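Red and white in one basket: washday tips, mostly learned the hard way

May 18, 2018. Filed under Laundry

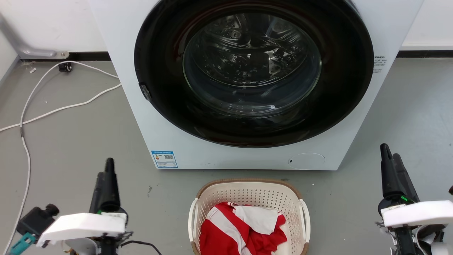
Drum empty, basket under the door, red and white still in together.

Quick one this week, got the in-laws coming and the beds aren't made. A few of you wrote in after the April page about towels, asking about reds. So, reds.

Before anything goes in

Spin the drum round by hand. Feel along the bottom and up behind the ribs. I've found a hairgrip, a baby sock, one of Salvador's drill bits. The baby sock had been in there long enough to go grey.

Wipe the rubber seal while you're at it. Old flannel, warm water, tiny bit of washing up liquid. Get into the fold. If it smells of pond, do it twice and leave the door open overnight.

Basket on the floor right under the door. Sounds daft to even write down but I spent years with mine on the worktop behind me, dropping a sock every trip.

Plastic baskets with holes in are best for anything damp. Wicker looks lovely and goes mouldy. Rinse the plastic one out in the bath every month or so, the fluff packs into the little holes and an old toothbrush gets it out.

The red test

New red anything, do this first. Wet a corner of it, an inside seam will do. Press it hard in a bit of white kitchen roll. Count to twenty.

No pink on the paper: fine at 30 with other colours. I'd still keep it away from your best whites the first couple of times.

Pink on the paper: wash on its own, cold, till the paper comes up clean. Took four goes with a Skedetti tablecloth I had. Lovely tablecloth. Four goes.

Things that are red AND white in one piece (stripes, football shirts, Christmas napkins, those gingham tea towels) are the awkward ones. You can't sort them, they've sorted themselves. So:

Cool wash, 30 or less.
Short cycle. Don't let it sit and soak.
Colour catcher sheet in, two if it's new.
Out the second it's finished. Sitting wet in a heap is what does the damage, far more than the wash itself.
Dry flat or hung with the white part uppermost, so any drips run away from it.

Don't put vinegar in to "set" the dye. I get told this every time and I've tried it, three tea towels, no difference that I could see. Salt the same. If somebody swears by it, good for them.

When it's already gone pink

Don't dry it. Dryer or radiator, either one, makes it much harder to shift. Keep it wet, in a bucket if you have to go out.

Then straight back through with the whites only and your normal powder. Powder, not liquid, powder's usually got the bleach in it. Check the label on the clothes first obviously. A lot of light pinks come out on the second go and you've wasted nothing but an hour.

Still pink? Oxygen bleach soak, the tub stuff, warm water, as long as it says on the packet. Not for wool. Not for silk. Graça Barreto, who a lot of you will know from the Orcombe sewing table, did a whole christening gown this way and it came back white, but it was cotton and she did sit over it all evening.

If it's still pink after that I'd call it a pink shirt.

How full is full

Fist test. Load it, then put your fist in on top of the clothes. Goes in easily, good. Have to shove, take something out. Hand won't go near it, you're washing a brick.

Big flat things are worse than small ones. A duvet cover eats everything else, you open the door and there's a pair of pants and two socks living in the corner of it. Button it up before it goes in. Same with pillowcases with the flap.

One heavy thing alone is no good either, it thumps on the spin. Bath mat, say. Put a couple of towels in with it to even things out.

The little flap at the bottom

On a lot of front loaders there's a small cover low down on the front, and the filter's behind that. I had our old Bergeron for years before I opened it. Wish I hadn't waited, or wish I'd waited untill someone else was in.

Switch off at the wall first. Let the water cool if you've just done a hot wash.
Old towel down. Another old towel. 
Roasting tin or the shallowest dish you've got, shoved up against the front.
If there's a little drain hose, use that before you unscrew anything.
Unscrew slowly. When the water comes, stop, tighten, empty the tin, carry on.
Pull out the fluff. Rinse the filter under the tap. Have a feel inside the hole for coins.
Screw it back properly. Tighter than you think. Then check for drips on the next wash.

Once every couple of months does us. We had £1.26 and a button last time.

Coins off a slot cover: a flat screwdriver wrapped in a bit of cloth wont mark the plastic. Don't use a good knife, I've bent one.

Powder drawer

Comes right out on most, there's a tab to press at the back. Soak in the sink, hot water, half an hour. While it's out, wipe up inside where it lives, top as well. Black bits up there are why your clean washing smells a bit off.

Black and shiny doors

Someone asked about smears on the dark glossy ones. Barely damp microfibre, then a dry one. No cream cleaner, it scratches. No polish. Fingermarks come back by teatime whatever you do.

Floor under the machine

Smooth floors show every bit of fluff. Flat mop, or a long ruler with a sock over the end and an elastic band round it. Slide it under the front, then down the sides. Do it before you mop, not after, or you get grey porridge.

Last bits

A reader asked if I'd recommend the Osari peg bag from the last page. Yes, still going, the hook's rusted a bit.

Also the stain chart is being redone, I'd put biro under the wrong heading. Sorry to whoever tried milk on their ink because of me. New one up when I get a minute.

Next time: tea towels that don't dry anything, and what to do about them. Send yours in if you've got a cure. Right, beds.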